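Erkside packing firm brings hand-held grippers to the work tables

Print | E-mail
23 Jan 2023

Search this site... Go

Workers at the Garside packing plant in Erkside have a new task this winter. They are teaching robots how to pack small goods, and they do it with their own hands.

The plant packs kitchen goods and small household items for shops in the region. In December the management started a program with the automation company Omum. Four workers from the packing line moved to a separate room, where they do the usual movements at a table with hand-held grippers. The recordings are used to train two robot arms, which should start on the night shift later in the year.

"I have packed boxes for a long time, and I never had to think how I do it," said Morven Rennie, one of the four. "Now I must think about it all day. With two fingers you cannot do everything that you do with a hand, so you find another way."

Each of the four makes almost 100 recordings in a shift. The company wants 2000 good ones for every type of product before the arms are tried on the line. Recordings where an item falls are also kept, but they are stored separately.

Plant manager Roland Birkett said that no jobs will be cut because of the arms. The night shift has been difficult to fill for a long time, he said, and the people who work on it now will be offered day places or training on the Stitov system, the software that plans the work of the line.

Not everybody in the plant is calm about it. Some of the packers asked at a staff meeting in December what happens when the recordings are finished. Birkett answered that the group will continue with new products, but he did not give a date -- and this answer did not satisfy all who were there.

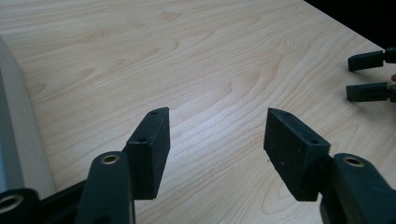 The pay is another question. The four workers receive the same hourly pay as on the line, without the bonus for speed. Rennie said that she lost some money in the first weeks, and that the management has now promised to pay a fixed sum in place of the bonus. She also said that her back is better, but the wrists become tired from holding the grippers, and the group asked for shorter turns at the table. They now change after every 45 minutes.

The plant packs 700 boxes on a normal night. Birkett expects that the arms will do only a small part of this at first, mainly light items of regular shape. Glass will stay with the people.

Garside will decide in spring if a second table is needed.

Comments (4) | Share | Print | E-mail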